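Home | About us | Licensing | Operations | Community | Contact

Skalham Gas Storage Project: Frequently Asked Questions

By Beril Tekin, Public Affairs
June
Reading time: 4 minutes

What is the Skalham project?

Skalham is a proposed underground natural gas storage facility. It would make use of a depleted gas reservoir which ceased production before the present licence was granted. Gas would be injected into the reservoir during the summer months, when demand is low, and withdrawn in winter. The project does not involve exploration for new gas, and no hydraulic fracturing is planned or permitted under the licence.

Who is responsible for it?

The licence is held jointly by Clorkard, which acts as operator, and Gelleo, which holds a minority interest. Clorkard is responsible for design, construction, safety and day-to-day management. Questions about the project should be sent to Clorkard in the first instance, including those which concern Gelleo's share of the storage capacity.

How deep is the reservoir?

The top of the reservoir lies 1,271 metres below ground level, and the base of the storage interval is at 1,293 metres. The rock above it is a thick and continuous layer of clay, which held the original gas in place.

How many wells will be drilled?

The plan provides for 3 new wells, all drilled from a single site. Two will be used for injection and withdrawal and one for monitoring pressure. The old production wells have been inspected and will be sealed before any gas is injected. Records of the inspections may be consulted on request.

Will there be any flaring?

Flaring is not part of normal operation. A small flare will be kept for use during maintenance and in an emergency, as the licence requires. Where flaring is planned, residents will receive written notice. Notice cannot be given for emergency flaring, but an account of the event will be published on the Operations page afterwards.

How noisy will the compressor station be?

The compressors will be housed in an insulated building on the side of the site furthest from the village. The limit at the nearest dwelling is 40 decibels at night. Measurements will be taken by an independent contractor during the first winter of operation and the results made public. Drilling is noisier than operation — it continues day and night until each well is complete — and a separate limit applies for that period.

What route will construction traffic use?

Heavy vehicles will use the northern approach road only. They will not pass through the village, and deliveries will be avoided at the start and end of the school day. Complaints about vehicles using other roads should give the time and, where possible, the registration number.

Is Skalham connected with the Dağdelen pipeline?

Dağdelen is a separate transmission project with its own licence and its own public consultation. Should it be built, Skalham could be connected to it by a short spur, for which a further application would be needed. The storage facility does not depend on Dağdelen and will be linked at first to the existing network.

Will the project affect my gas bill?

Clorkard does not supply gas to households and does not set retail prices. Capacity at Skalham will be sold to suppliers and traders, and the price paid by a household remains a matter between the customer and the supplier.

How can I put a question to the project team?

Questions may be submitted in writing or raised in person at the information office, which is open in the mornings. An appointment is needed only where the enquiry concerns land, access or compensation.
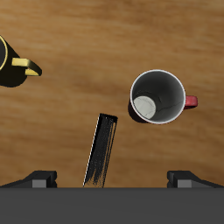 Written questions are normally answered within ten working days. Where a question calls for technical advice, the team will acknowledge it and state when a full reply may be expected. Replies of general interest are added to this page with the name of the enquirer removed.

I own land near the site. Will I be contacted?

Owners of land crossed by the connecting pipe, or lying within the working area, have already been sent a formal letter. Those who believe they should have received one — for instance, following a recent sale or inheritance — are asked to write to the land team with proof of ownership. Mineral rights are not affected by the storage licence.

What happens when the facility closes?

The operator must remove the surface equipment, seal the wells and restore the land to its former use. Funds for this work are paid into a separate account each year and cannot be used for any other purpose. Monitoring of the sealed wells will continue after closure for a period set by the licensing authority.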